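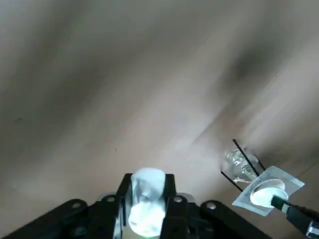

I've had the Rindeo table for three months now, so I figure it's time to say something useful about it. Short version: I like it a lot, I'd buy it again, and there are a couple of things I wish I'd known before I handed over my 400 dollars.

First, the color. I went back and forth forever on this (my poor sister got so many texts) and ended up with the light one, a sort of brownish beige with a streaky grain look. On a cloudy morning it reads almost gray, and then in the evening with the lamp on it goes much warmer. I love that! But if you're trying to match it to chairs you already own, get the sample chip and leave it out for a whole day before you decide. Petro Kushnir at the Trornville store told me to do that and I didn't listen, and my chairs are now a shade too orange. I can live with it.

Putting it together was fine. Sixteen bolts, all the same length, thank goodness, and the legs are marked on the inside so you can't get them backward. The top is heavy though – get a second person for the flip. Ese Oyelaran from next door came over and we had it standing before the coffee was done.

What I care about most is wiping it down, because this table gets everything: homework, mail, glue, soup. A damp cloth takes care of nearly all of it. Crumbs hide in the grain pattern more than you'd think, so I've learned to run my hand across it before I set out anything nice. Pencil comes off with a little dish soap. Permanent marker does not. There's a faint gray line near my seat that I've scrubbed at four or five times and I think it lives here now.

Glare is my one real gripe. With the overhead light on you get a whitish shine on one side, and if that's where your laptop sits it gets old fast. I swapped in a softer bulb and it helped some. I'd pay a bit more for a duller finish if they made one.

I did look at the Olatunji table before this, and it's a beauty, but it was 254 dollars more and the legs sit so far in that I banged my knee on it in the showroom. Twice. The Rindeo has its legs right at the corners, and I can slide a chair in anywhere along the sides.

Delivery to Memuddale took longer than they said, and one foot pad was missing from the bag. I called, they mailed me a new one, no fuss. Four stars from me, and I'm already measuring for the matching bench.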